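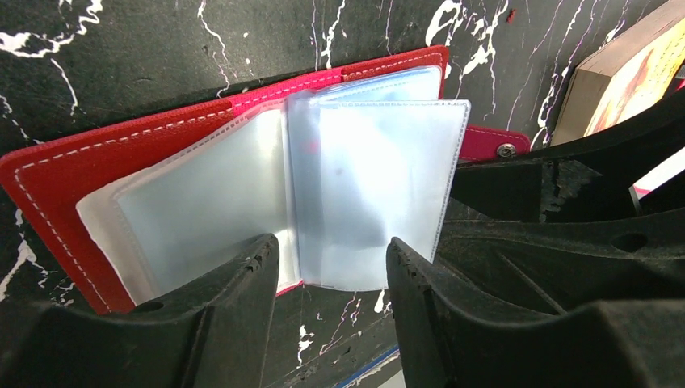 Caring for Photographic Prints at Home
Household Guidance from the Rellulberg Photography Center
Updated Wednesday, January 7, 2026

The Center receives many inquiries from visitors who have bought or inherited prints and wish to keep them in good order. The following guidance covers ordinary household conditions. It does not apply to glass plates, tintypes or film negatives, which should be discussed with the print room before they are handled.

Before you begin

Clear a table large enough for the biggest print to lie flat with space on all sides. Wipe the table and let it dry fully. Remove food, drinks and pens. Notes should be made in soft pencil.

Wash and dry your hands, and do not apply hand cream beforehand. Clean cotton gloves may be worn for glossy prints, although many people find small prints easier to hold by the edges with bare hands. Large prints should be carried on a sheet of stiff card.

Removing dust

Use a soft, wide brush kept only for this purpose. Work from the center of the print outward with light strokes. Household sprays, damp cloths and erasers must not be used on the image side. Canned air can leave droplets on the surface and is not recommended.

If a print is stuck to glass, do not pull it away. Leave the two together and make an appointment.
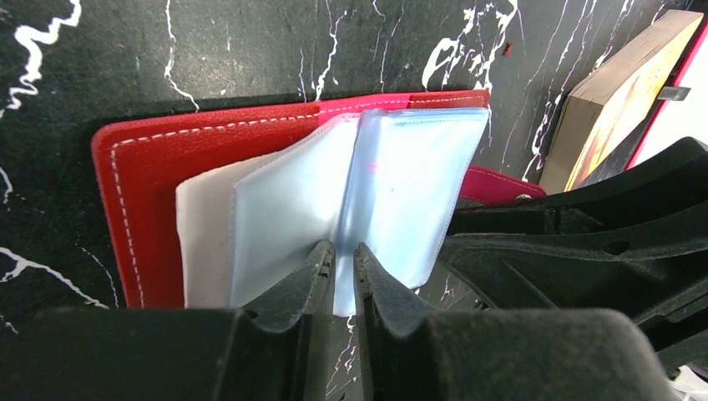

Choosing sleeves and boxes

Sleeves should be made of uncoated polyester, polypropylene or polyethylene. Vinyl should be avoided for long-term storage. A strong plastic smell is a common warning sign – if a sleeve smells, replace it.

Place one print in each sleeve. Where prints must be stacked without sleeves, put a sheet of acid-free tissue between them. Boxes should be filled so that the contents stand or lie without bending, and the lid should close without pressure. For prints on heavy paper, the Center suggests no more than 20 to a box.

Paper clips, rubber bands and adhesive notes should be removed before storage. Old tape is best left alone, as it often takes the surface with it.

Where to keep them

An interior closet on a main floor is suitable in most homes. Attics, basements and garages are not. Keep boxes at least 10 inches off the floor and away from outside walls, heating vents and water pipes.

Silica gel packets may be added in humid months. They must be dried or replaced regularly, and should not touch the prints.

Labels and lists

Write on the sleeve or box before the print goes in. If the back of the print must be marked, use a soft pencil near one edge, with the print face down on clean tissue. Record the names of the people shown, the place and the source of the print. A copy of the list should be kept outside the box.
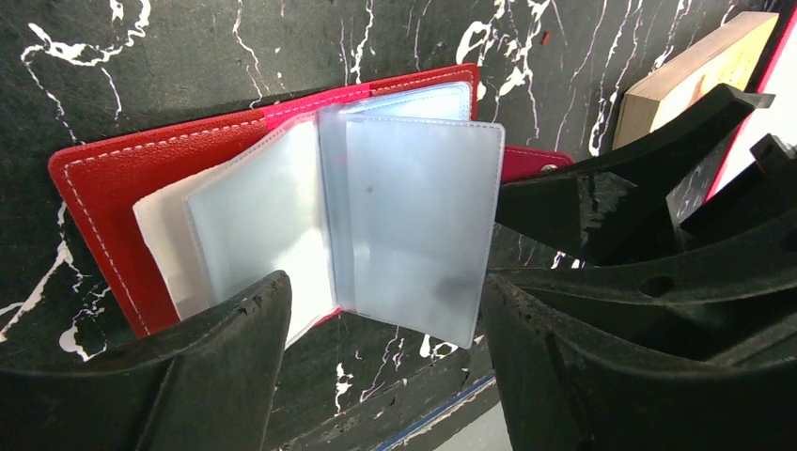
Card holder with a red cover and white stitching.

Appointments and questions

Print care appointments are held in Room 26 and must be booked in advance with Thandeka Baloyi at the print room desk. Visitors may bring up to five items. The Center does not provide valuations.

The next home storage workshop, led by Olumide Edet, will be held in September at the Lirkby branch. Registration details will be posted at both front desks.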